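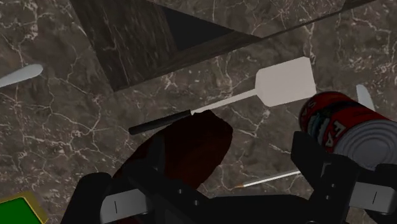 Wie viele Durchgänge braucht man, bis der Greifer einen Pfannenwender sauber aufnimmt?
Mit 90 brauchbaren Demonstrationen pro Gegenstand lässt sich ein erstes Training starten, darunter lohnt der Rechenaufwand selten.

Seite drucken | Per E-Mail senden

Tipps für Aufnahmen in der simulierten Küche

Vor jedem Durchgang die Anordnung neu würfeln. Besteck, Dose und Tomate dürfen nie zweimal hintereinander gleich liegen, sonst lernt das Modell die Position statt des Gegenstands. Der Startwert gehört ins Protokoll - ohne ihn ist ein Fehler nicht reproduzierbar.

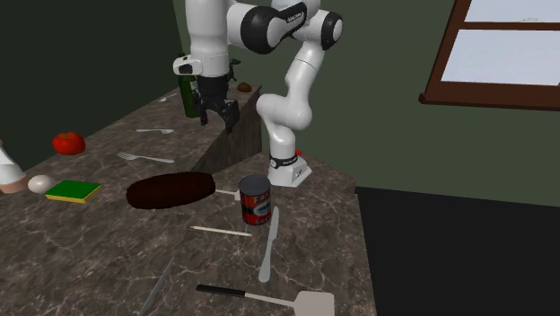

Flaches Besteck immer quer zum Griff anfahren und die Finger erst kurz über der Platte schließen. Wer teleoperiert, hält vor dem Zugreifen 2 Sekunden still. Noemi Kasprzak schneidet diese Pausen später in Sostilard heraus, dort dienen sie als Marke zwischen Anfahrt und Griff.

Fehlversuche nicht löschen. Sie kommen in einen eigenen Ordner, mit einem Stichwort zur Ursache (abgerutscht, gekippt, Kollision).

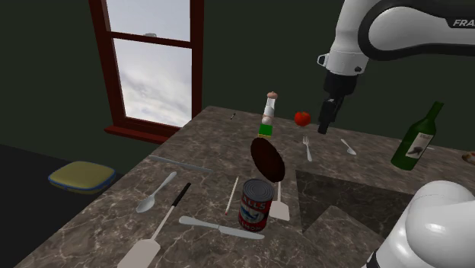 Nach 12 Durchgängen die Kameraposition wechseln und die Beleuchtung leicht verändern. Insgesamt reichen sechs Ansichten. Kollisionsmodelle von Löffeln und Gabeln vorher prüfen: Zu grobe Hüllen lassen das Besteck über der Fläche schweben.

Korrekturen bitte an Dwayne Ambrose.

Seite drucken | Per E-Mail senden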